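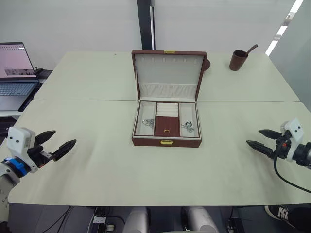 Brown leather jewelry box with the lid up and silver chains in the side compartments

Open Day at the Urkia Box Works, Jarkton
November 17, 2019

I have wanted to get inside the Urkia works ever since I moved to this side of the river, and yesterday I finally did! They open the doors to the public twice a year, once in March and once in the fall, and I've managed to be out of town for every single one until now. If you like boxes, leather, old machines or just the smell of glue and beeswax, put the next one on your calendar.

Getting there is easy. I took the train to Jarkton and walked along the Lill, which was high and brown after all the rain. The works is the long brick building past the second bridge, with the name painted on the gable in letters so faded that I walked right by it. Entry was free, but they asked us to sign in and leave big bags at the door.

We started upstairs in the leather store. Hides hang over rails the whole length of the room, sorted by thickness, and we were allowed to handle the offcuts. I had no idea how different two pieces from the same hide can feel. The belly is stretchy and a bit loose, while the back is firm and even, and that's the part they save for lids, where any ripple would show. Our guide passed around two squares and had us guess which was which. I got it wrong, and so did most of the group.

Then down to the cutting room, which was my favorite. The oldest press still in use is a big green thing with a flywheel, and they ran it for us - you feel it in your feet before you hear it. Along the wall behind it are the cutting dies, 1,487 of them according to the inventory sheet pinned up by the door, each with a painted number on its edge. Plenty are for things people hardly buy anymore, like collar boxes and glove boxes. I could have stayed there all afternoon reading the labels.

The lining room is quieter. A lining is glued to thin card first, with the fabric folded over the edges, and the covered pieces are then pressed into the box one at a time. The ring rolls are made separately: a strip of padding, wrapped tight, with the seam turned to the underside. It looks so simple when somebody good does it. There was a bench where visitors could try wrapping one, and mine came out fat at one end like a badly rolled sleeping bag, but I kept it anyway. 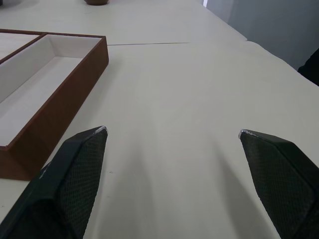 Close in over the pale tabletop

I also learned why lid pockets are ruched. The gathers give the fabric room to stretch, so a brooch or a folded cloth goes in without pulling the lining off its card. The elastic goes in last, and it gets tested with a thumb.

For lunch there was soup and rye bread in the old packing shed. The line was long and the soup ran out early, so eat before the noon tour if you can. I shared a table with a couple who had come all the way from Sisholm with a broken sewing case, hoping for advice on the hinge. They got it too, along with a little paper bag of brass pins to take home!

The shop at the end sells seconds and bags of offcuts. I bought two bags, one tan and one dark green, and a tin of the wax they use on the edges. Card payments weren't working when I was there, so bring cash.

A few practical notes. The stairs to the leather store are steep and there is no elevator, but everything else is on the ground floor. The press demonstration is loud, and they hand out earplugs if you ask. Tours leave from the yard gate, and the later one had far fewer people in it. The last train back stops at the near platform, across from the ticket office.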